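Do Shared Tool Shelves Save Anyone Money?

Student project report, Flindwood evening program in household economics
January 7, 2022

Background

The idea behind a tool library is easy to like. Most people own a drill they use twice a year, so a neighborhood should need far fewer drills than it has. Put them on one shelf, let people borrow them, and everyone keeps a bit more money. This is the argument made in the leaflet for the Flindwood tool library, which goes by the name Skivasa, and it is repeated in most of the articles I read while choosing a topic.

I wanted to know whether the savings were there once you looked at what people borrowed and what they would have done otherwise. Skivasa's leaflet says that each member saves "hundreds a year." It doesn't say how that was worked out. When I asked at the desk, I was told it came from adding up the store price of every tool a member had taken home.

That is a strange way to count. If I borrow a tile cutter for one bathroom, the full price of a tile cutter is only a saving if I was going to buy one. I might have rented one for a day, asked my uncle, or lived with the old tiles.

What I did

Skivasa let me look at its loan log with the member names removed. The log covers one year and has 1,827 loans in it. I sorted these by type of tool and by how long each was kept. I also left a short paper survey on the counter and got 143 of them back. The survey had one question I cared about most: "If this tool had not been here, what would you have done?"

There are problems with the survey. People who fill in a form at a counter are mostly people who like the place. The ones who joined, borrowed nothing and drifted off never saw it. I don't have a way to fix this, and I would treat every result below as a bit too kind to Skivasa.

What the loan log shows

The shelf holds more than 550 items. A small part of it does nearly all the work. Carpet cleaners, pressure washers, long ladders and the two good sanders are out almost all the time in warm months. Most hand tools hardly move. There is a full drawer of hammers, and I can't see why anyone would walk across town for a hammer.

Drills, the tool everybody uses to explain the idea, came in well below ladders. The members I spoke with already had one. A basic cordless drill is cheap now, and people seem to want it in the house for the odd job that comes up at night.

Late returns are a bigger cost than I expected. The pressure washers were overdue so often that the desk stopped taking bookings for them in February and went back to first come, first served. A member who plans a weekend around a tool and finds it gone may well end up buying one, and that loan never shows up in the log at all.

What the survey shows

The most common answer was "rented one." The next was "not done the job." Buying came third. So the leaflet's sum, which treats every loan as a purchase avoided, is wrong for most of the people who answered me.

I worked the savings out again using day rental prices for the "rented" group, store prices for the "bought" group and nothing for the rest. The total fell a long way. Take off the yearly fee and the bus fare or gas, and a light user comes out slightly behind. Heavy users still do well, mainly people fixing up an older house. They are a small group, and their good results pull up the average that Skivasa likes to quote.

The grant question

Skivasa received a start-up grant of $2,000 from the town, and spent most of it on Tosov brand hand tools, sold as boxed sets. These are the same tools that hardly leave the drawer. The yearly repair bill goes almost entirely to the washers and sanders, which were donated used. If the money had gone to a second newer washer, I think the numbers in this report would look better.

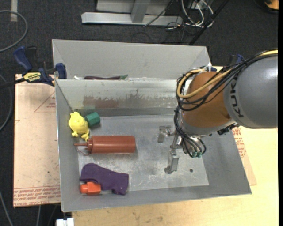
Is a tool library cheaper than renting from a store?
It depends on how often you borrow: for one or two small jobs a year the fee eats up the difference, while several big jobs in the same year will usually put you ahead.

Other claims I looked at

The leaflet also says that sharing cuts waste. I could not test this properly. Shared tools get used harder and by people who don't know them well, and the repair notes are full of burned-out motors. A sander that wears out in two years of heavy lending may have done more work than ten sanders in ten garages, or it may not have. The log records days out, which tells me very little about hours of use.

The claim about "building community" I left alone. A few people wrote on the survey that they enjoyed chatting at the desk. I believe them, but it is a different claim from saving money and should not be used to prop up the first one.

Limits

I used one library and one year. The day rental prices came from a single store in Flindwood, Shim Rentals, and a different store could shift the results. I also had to guess a category for some of the survey answers, such as "figured something out."

If someone repeats this next year, they should try to reach members who did not renew. I asked for that list and was told it was not kept.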